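Home Opinion Letters Archive Subscribe

July
By Bereket Alemayehu

Against the Spare Key

My building in Welach has 50 apartments and, by my estimate, several hundred people who can get into them. I have a key to my sister's place, a key to the Lemma bakery (I fed their cat once) and a key to a front door I can no longer identify. I can't throw it out. Somewhere there's a person who sleeps well knowing I have it.

We hand out spare keys the way our grandparents handed out jam. It feels like trust. Mostly it's a chore passed along with a smile – you are now on call, forever, for the forgetfulness of another adult.
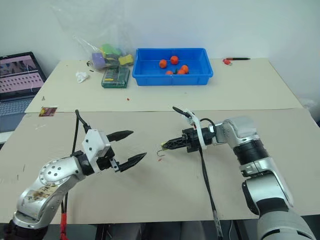
Two arms over a beige board, with a second table behind.

My neighbor Nahom Fikre disagrees. He says a street where people hold each other's keys is a street where people talk. Maybe so. The talk I get tends to come at 11 at night, through the intercom, and it begins with "Are you up?"

Then there are the people who've given up on keys and gone over to codes. My cousin in Darnima picked 1492 for her door because she'd never forget it. Neither will anyone who sat through fourth grade. She has since changed it to something so clever that she phones me to ask what it was. I have become the spare key to a door with no key.

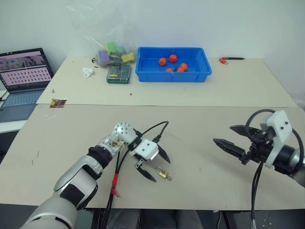

A small brass padlock on the table.

I have a soft spot for the padlock, I'll admit. It makes no claims about community. You can put it on a shed or a gym locker, lose the key by August and cut the thing off with a borrowed tool, and your neighbors never have to hear a word about it.

So I'm giving them back. The bakery's went first, in an envelope, and the owner looked at me as if I'd asked for a divorce. My sister refused hers outright and gave me a second one, for the back gate. The mystery key is still in the drawer. If you live near Zekidbridge and you've been counting on me, please come by before ten.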